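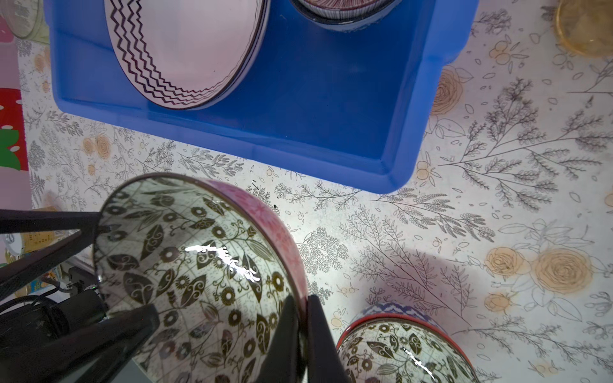 Evening, after the lab. Today I changed the grasp scorer again, and I want to write down why before I forget and tell myself a nicer story. The old version gave the best score to any pair of contact points where the depth map was smooth and complete. With plain cups this was fine. With the glazed bowls it is a bad rule, because the depth values break exactly where the glaze shines. On the bowl which the fingers are holding tilted there is a bright streak across the middle of the inside, over all the leaves and daisies, and in my point cloud this streak becomes a hole with a little mountain beside it. The scorer believed in the mountain. It wanted to put a finger there. For two weeks I thought my calibration was wrong, and I measured everything again, and the calibration was good all the time.

So the new rule: a hole inside a closed rim is not a hole. I fit the rim first, as an ellipse, from the color image only, and then I fill the inside with a simple curved surface. It is not the true shape of the bowl, but it is close enough to say "here is a wall, it has this side and that side". Meirion calls this cheating. I asked him what would be the honest way and he said "more sensors", so I will keep my ellipse.

The pattern is the second trouble. The dark vines make very strong edges, stronger than the rim in some places, and my edge step was happy to follow a vine and draw me an ellipse through the flowers. I now keep only 300 candidate ellipses in place of 4000, and I throw away each one which has the same texture on both sides. A rim should have bowl on one side and something different on the other. This sounds obvious when I write it in English. It took me until after lunch to see it, and Elin saw it in one minute when she came to borrow my keyboard.

The tablecloth does not help, with its sprigs and roses. The planner does not care about flowers, but the segmentation does. In the replay it gave me a piece of "plate" lying on the cloth, next to the corner of the blue tray, where there was only the shadow of the lip. I have put this into the test folder as its own case, with the name tray_shadow, so that I can not pretend later it was solved. The tray itself is easy. One flat color, a raised edge, round corner. I wish everything was a tray.

Timing, for my own memory. The full scoring step was 2190 milliseconds yesterday evening. With fewer candidates it is below 1000 now, on the same machine, with the same log. I did not touch the collision check, so the win is only from the ellipses. Tegwen will ask me this in the meeting and I want to have the right answer and not the proud answer.

She wrote to me in the afternoon about the release. Skamport wants the planner in June and they want it with the tool they already know, the one from Rostcombe, which still reads the old message format. I have to write a converter. I do not enjoy converters. You sit the whole day between two people who both think they are speaking clearly. Golshifteh did one last year for Cillolero and she gave me her code, very kind, with comments in three languages. I understood two of them.

Then I lost almost one hour with a thing so stupid that I must write it here. The wrist pose in my replay was late by one message compared to the picture. Only one! When the arm is still, you see nothing. When the wrist turns, the rim in my projection slides away from the rim in the picture, and I was ready to blame the lens. I found it only when I printed both time stamps next to each other on paper, with a pencil, like in school. The buffer gave back the last pose before the picture and not the nearest one. Now it interpolates. I have left a long comment above that line, maybe too long, Skarphéðinn says that my comments are letters.

We talked with him also about how the state machine should treat a tilted bowl. My opinion is that the planner should carry the tilt as part of the grasp, so the placing step knows from the start what angle it must undo. His opinion is that the controller should find the angle from the finger positions and the image, fresh each time. He is right that things slip. I am right that a fresh estimate with a patterned inside and a glare in it can jump from one message to the next. We agreed – for now – that the planner gives the first guess and the controller may correct it slowly, with a limit per step. I have not chosen the limit. I wrote a number in the config so that it runs, and beside it the word "guess" in capital letters.

Brekke is still the name of the branch, and I still do not know who chose it. I pushed everything at ten past seven. One test is red, the tray_shadow one, and this is correct, it should be red.

For tomorrow: run the scorer on the old cup logs, to see that I did not break what was working. Ask Elin about the two-sided texture check, if she wants her name on it. Answer Tegwen. Buy bread, I forgot it again, and I am eating crackers while I write this.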